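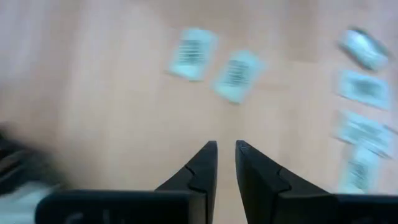
Equipment Planner and Buyer, Bitcombe (Milmont)

Part-time to start, 30 hours a week, on site with some days from home
Reports to: Raquel Marinho, Operations
Start: July if you can manage it, later if you can't and you're the right person

Hello, and thank you for stopping to read this. We're a robotics company in Milmont, on the second floor of the old Tsolakis building, and we spend our days teaching pairs of robot arms to pick up, sort and put down ordinary small things on ordinary tables. It's slow, absorbing work, and it eats equipment. Gripper fingers wear. Cables get tired at the wrist, always at the same bend. Somebody needs a second table by next month, and then a third one, and the third one turns out to need a different power supply because the first kind is on a fourteen-week wait.

Until now the buying has been done by whoever noticed first. Raquel did most of it on top of her own job, Thanasis Liapis did the arms and motors because he has opinions about them, and the small stuff went on three different company cards. We got away with this while we were small. We're planning next year's budget now and would very much like to have one person who knows what we own, what we need, what it will cost and when it will show up at the door.

What you'd be looking after

A station here is a table, a frame around it, two arms with their bases and grippers, the cameras, a computer and desk for the operator, and then all the bits that never make it onto the first quote: brackets, cable, floor tape, spare fingers, spare screws for the spare fingers. Then there are the things the robots handle. Those are cheap one at a time and surprisingly annoying to buy well, because the team will ask you for a lot of the same flat little packet, and then for something shiny, and then for mugs in several colors, and they'll want them all to arrive together.

Our parts list has 1594 lines in it. Some of those lines are the same part under two names (we know!), and a few are parts that we stopped using a good while ago. Cleaning that up would be your first real project, and we'd like you to do it with a label printer in one hand and the people who use the parts standing next to you, even if that takes longer.

After that, the regular work would go something like this:

Keep the equipment budget, by station and by month, and tell us early when it's drifting. Raquel would take a bad number in March over a worse one in May.

Get quotes, compare them properly, and place the orders. Most of our frames and bases come through Kekov, who are good to deal with but like their drawings complete and their questions answered the same day. Other suppliers are still to be found, and we'd welcome your ideas.

Plan for wear. We'd like a spares shelf that matches how the arms are used, with reorder points that somebody has thought about. Thanasis has kept notes on gripper and cable replacements in a paper notebook, which he'll lend you, a page at a time if he's feeling protective.

Sit in when a new station is being planned and ask the dull questions. Will it fit through the door in one piece? Is there an outlet on that wall? Does the desk come with it? Who is putting it together, and are they here that week?

Look after receiving, returns and warranty claims. There's a shelf of things waiting to go back, and we'd love to see the wall behind it again.

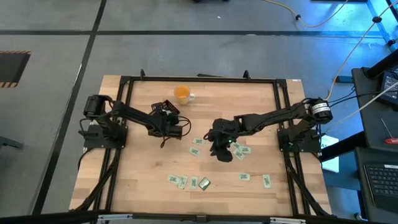
Where things stand on the budget

We think you should know this before you apply. The money for next year is agreed in principle and split into two halves. The first half covers new stations, and the second covers upkeep and everything else, including test objects, tools and furniture. Moving money between the two needs a yes from Desmond Tillman, who handles finance for us and is happy to give one if you come with a page of plain arithmetic and a reason. He's less happy to be told afterward.

You can sign for anything up to $100 by yourself from the first day, without asking anybody. Above that it's you and Raquel together, and the limit will go up once you've settled in. At the moment we have 102 open order lines, some of them waiting on a supplier and some of them waiting on us. Sorting out which is which would make you very popular.

There's also a decision coming up that we'd like your help with: whether to buy the next stations complete, with the frame, arms and wiring delivered as one unit, or to keep buying the pieces and building them ourselves. Building is cheaper on paper. It also takes Bonifacio Requena away from his actual job for days at a stretch, and that cost has never been written down anywhere. Bonifacio has his view and Thanasis has the other one. We'd like somebody to put fair figures next to both of them, with delivery times, spares and assembly hours counted, and then be willing to say which they'd choose.

Who we're hoping for

You've bought equipment for a working place before. It might have been a lab, a machine shop, a school science department, a small factory, a theater. Robotics experience is nice but we can teach you the names of things in a couple of weeks, and you'll pick up the rest by walking around. We care more that you read a quote down to the bottom, that you call a supplier when the email has gone quiet, and that you can keep a spreadsheet other people can follow.

You should be comfortable asking an engineer "do you need this, or would you like it?" and staying friendly through the answer. You should also be comfortable hearing "need" and then finding a way to get it.

It's a hands-on job in a fairly modest way. You'll open boxes, check contents against the packing slip, and sometimes help carry a long piece of frame down the hall. If lifting is a problem, please tell us and we'll arrange that part differently. The floor is open and people talk across it, so it suits someone who doesn't need silence to add up a column. There's a quieter room for calls.

You don't need to run the robots. Most people who join end up wanting to have a go, though, and Evangelia Margaritis, who trains our operators, will happily give you an afternoon at a table. We'd encourage it. It's a good deal easier to plan for gripper fingers once you've tried picking up something thin and flat with a pair of them

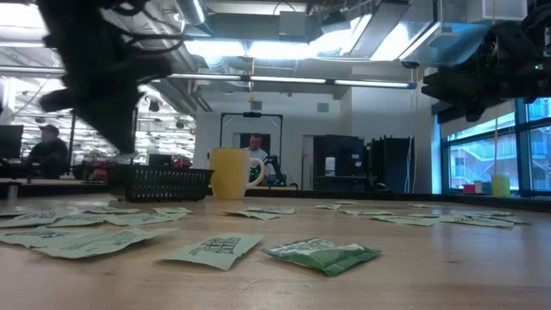

and found out how much the shape of the tip matters, or how different a crinkly foil packet is from a paper one. You'll also see why the operators are particular about their desks and screens, and why a request for "the same objects as last time" means exactly the same ones, from the same maker if possible.

Pay and the practical side

Pay depends on experience, and we'll give you the range in our first reply so that you don't have to sit through an interview to find out. Health coverage starts with your first month, and paid vacation builds up from the first day. We expect the job to grow toward full time as the stations are added, and we'd talk that through with you well ahead. If 30 hours is what you want and you'd like to stay there, please say so. It won't count against you.

Core hours are 10 a.m. to 3 p.m., mainly so that somebody is here when deliveries come. The rest of your time you can arrange as you like. Two mornings a week from home works well for most of us, usually for quotes and paperwork.

There's parking behind the building, and the freight elevator is the one on the left. The kitchen is small and busy at noon.

How to apply

Send Raquel Marinho a résumé and a letter. The letter needn't be formal. We'd enjoy hearing about one piece of equipment you bought that went well and one you'd buy differently now, with the numbers if you're free to share them. A page is plenty, but we won't stop reading if you go over.

We'll write back to everybody. If we'd like to meet you, there will be a phone call first with Raquel and then a visit of two hours or so, during which you'll see the stations, talk with Thanasis and Bonifacio (separately, if you want their honest views on the build-or-buy matter) and go through a real quote with Desmond. We'll pay your travel. Please let us know ahead of time about anything that would make the visit easier for you, such as step-free access, a particular time of day, or the questions in writing.

If you're reading this and thinking that you do most of it already but have never had the title, please apply anyway.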